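**Can I try the ring and peg table before I join Flindulell's game nights?**

Yes, please do! Come at 6:30 p.m. and Usman Tarar will get you started. Your first night is free, and a 30-minute turn is plenty to get hooked.

**What's on the table?**

Not much, and I love that — a small white square with a round hole, and a black peg standing on a flat rectangular base. The table is brown with a nice wood grain, set against the white paneled wall. 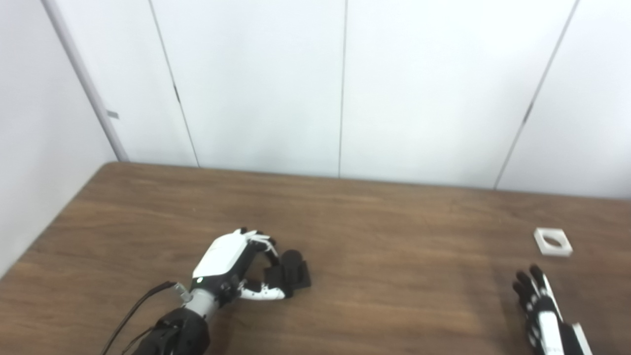
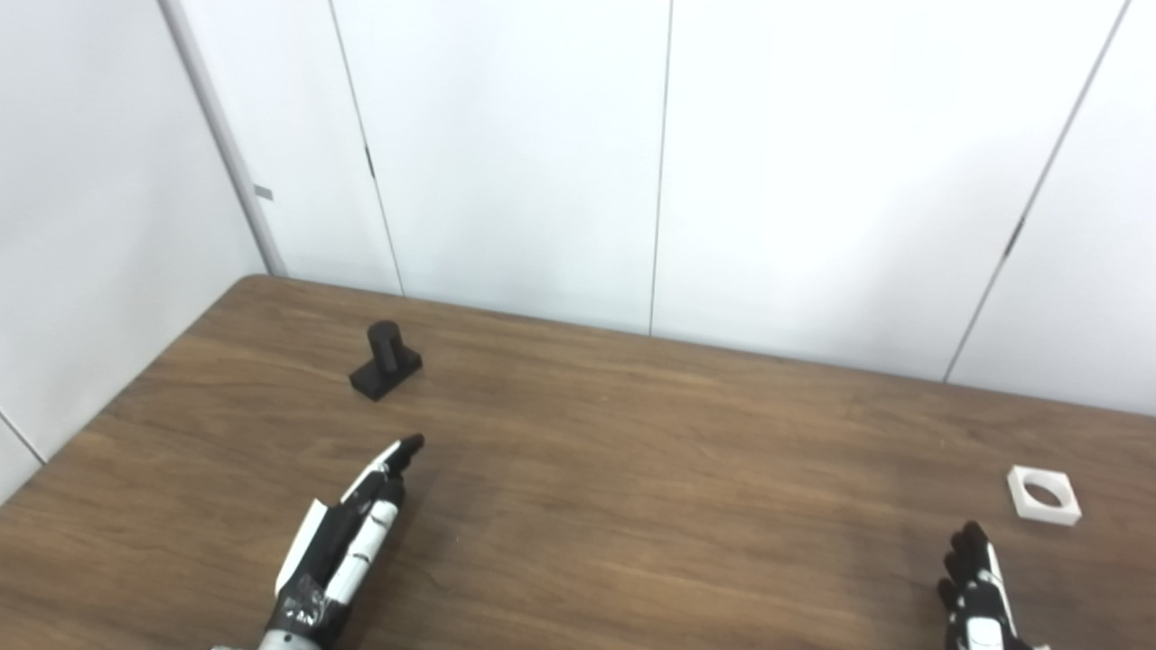

**How do you score?**

Ring over the peg is a point. Play to whatever you like! The October record is 63 in one evening, set by the Erinmont team, and we're all dying to see it fall.

**Can I bring my own pegs?**

Sure, if the base sits flat. Felt underneath is great for the tabletop.

**Are kids welcome?**

Yes! Under-tens play with a grown-up at their table.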